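Stallodby method

The Stallodby method is a way of teaching a two-armed robot to handle jobs that involve something stiff and something floppy at the same time. It's named after the workshop at Stallodby where it was first tried out, and I should say straight away that I was one of the people trying it, so treat this entry as coming from a fond relative. The editors of this wiki asked for someone who'd been there, and Mitiku Dinsa was busy, so you've got me.

You'll also see it called "hold-and-wander" in the older notes. Same thing. Salma Shawky came up with that name and a few of us still use it when we're tired.

Where it came from

Most of the early work on two-armed robots that I grew up reading split the job evenly. Both arms got the same kind of training, both arms were expected to do everything, and the computer was left to sort out which hand did what. That's fine for folding a towel. It went badly wrong for us with electronics, where you've got a circuit board that mustn't be squashed and a bundle of wires that won't stay where you put it.

Mitiku had been working on a cable-sorting project at Karkalbridge before he joined us, and he'd noticed that people who do this sort of job by hand nearly always give the two hands different work. One hand steadies. The other one goes off and finds the wire, loses it, finds it again, and brings it back. (Try plugging in a kettle lead behind a fridge and watch what your spare hand does.) His idea was to build that into the training from the start, so the robot learns a steadying habit and a wandering habit and, quite separately, learns when to swap them over.

Salma wrote the first version of the software over one September, mostly in the evenings. It was slow and it crashed if you looked at it sideways, but the arms did sensible things, and that was enough to keep going.

How it works

A person drives both arms by remote control and does the job over and over while the computer records. So far that's the same as everyone else's approach. The difference is in what happens to the recordings afterwards. Each one is chopped up wherever the two hands change roles, and each piece gets a tag saying which arm is holding and which is wandering. There are 3 possible tags: left holds, right holds, and neither.

That third one caused more arguments than the rest of the method put together. Dagim Alemayehu wanted to throw the "neither" pieces away, on the grounds that nothing useful was going on in them. Salma wanted to keep them. She thought the moments when both grippers are open and hanging about near the job are where a person is deciding what to do next, and that a robot ought to learn that bit too. We tried it both ways and Salma was right, although Dagim still says the test was unfair to him.

Once the pieces are tagged, the robot is trained on three smaller problems and then on the joins between them. The joins are the hard part! An arm that lets go a moment too early leaves the board sliding about, and one that lets go late drags it along with the wire. We got round most of this by giving the holding arm a short overlap, so it carries on holding for a little while after the other arm has taken over.

The board task

The job we settled on for testing was built on a populated circuit board with a harness coming off one side, because it has everything that makes life difficult in one small space. The board sits in a grey metal tray on top of a translucent plastic box, so it's raised up from the table, and that changes how the fingers have to come in. Tall capacitors stick up all over it and there's not much free edge to get hold of. The red and black wires run out across the table to a clear plug, and the plug is the thing the robot has to go and fetch.

A run begins with both grippers open and the plug lying on the table. The robot has to steady the tray, pick up the plug, bring it round without snagging, and offer it up to a second fixed connector that we bolt on for the test. I've left out the exact scoring rules as they're long and I doubt many readers want them, but the main one is that touching any of the capacitors ends the run there and then.

We kept the table white on purpose. Dagim had a theory that a plain background would make the wires easier for the software to follow, and for red and black wires it did. The clear plug was another matter. It more or less vanishes against white, and for the first few weeks the wandering arm would follow the harness beautifully and then close on thin air just past the end of it.
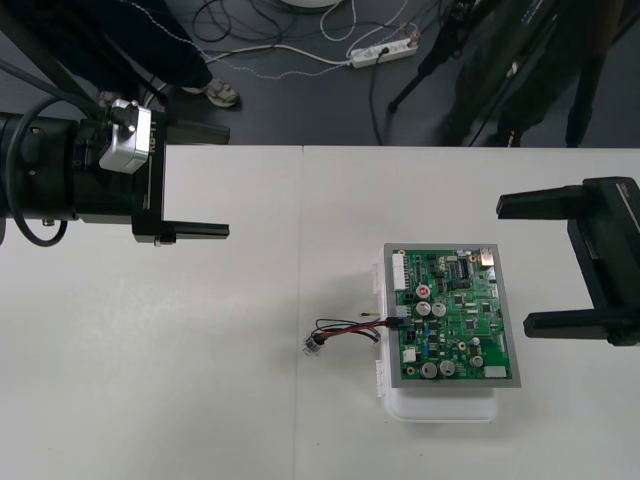

Results

The full training set came to 1,000 recordings, all of them driven by hand by the same small group. Amado Castillo did more of them than anyone and has the patience of a heron. From those we trained two versions, one using the Stallodby method and one using the ordinary approach where both arms are treated alike, and ran each of them 44 times on the board task.

The hold-and-wander version finished far more of its runs. I'm not going to put percentages here, as the tables are in the project report and they come with footnotes that matter, but the gap was wide enough that we stopped arguing about whether it was real. The sort of failure changed as well. The ordinary version mostly failed by knocking the board or pulling the tray across the box. Ours mostly failed by missing the plug, which is a much cheaper mistake, and the robot would often have another go without being told to.

It was slower, though. The overlap between the two arms costs time on every swap, and on a job with lots of swaps that adds up. Saron Gebru worked on trimming it and managed to get a good part of the time back by letting the overlap shrink when the wires were lying slack.

We also tried training on smaller sets to see how much we could get away with. The method held up quite well when we cut the recordings down, and I think that's the most useful finding of the lot, as driving two arms by hand for a whole afternoon is miserable work.

Problems and criticism

The fairest complaint came from the group at Birhane, who pointed out that somebody has to add the tags. In our first round this was all done by eye, and 5 people tagging the same recordings didn't always agree on when a hand had stopped holding. A gripper resting against a tray might be steadying it or might just be parked there. We now use a small program that guesses the tags from how hard the fingers are closing, and a person checks the doubtful ones. It's better — but it isn't free.

The other complaint is that the method assumes there are two roles and that they're clearly different. For a job like tying a knot, both hands are wandering nearly the whole time, and when we tried it on string the results were poor. I wouldn't use it for cloth either. Mitiku thinks a fourth tag for "both wandering" would sort this out, and he may be right, but I haven't seen it tested.

There's a smaller worry about the board itself. We only used one layout, with the harness always leaving from the same side, so it's hard to say how much the robot learned about wires in general and how much it learned about that board.

Later use

Kosow took up the tagging program for its own work on fitting plugs and has been kind enough to send back fixes. Their version drops the fixed overlap completely and has the arms signal each other, a bit like two people carrying a sofa downstairs. Saron has been comparing the two and says theirs is quicker on easy runs and ours is steadier on awkward ones.

The original recordings are still kept at Stallodby, along with the hand-made tags from the first round, disagreements and all. Anyone wanting to use them should write to Salma, who will ask what you want them for and will probably try to talk you into keeping the "neither" pieces.

See also: two-armed handling; wire following; learning from demonstration; tagging by grip force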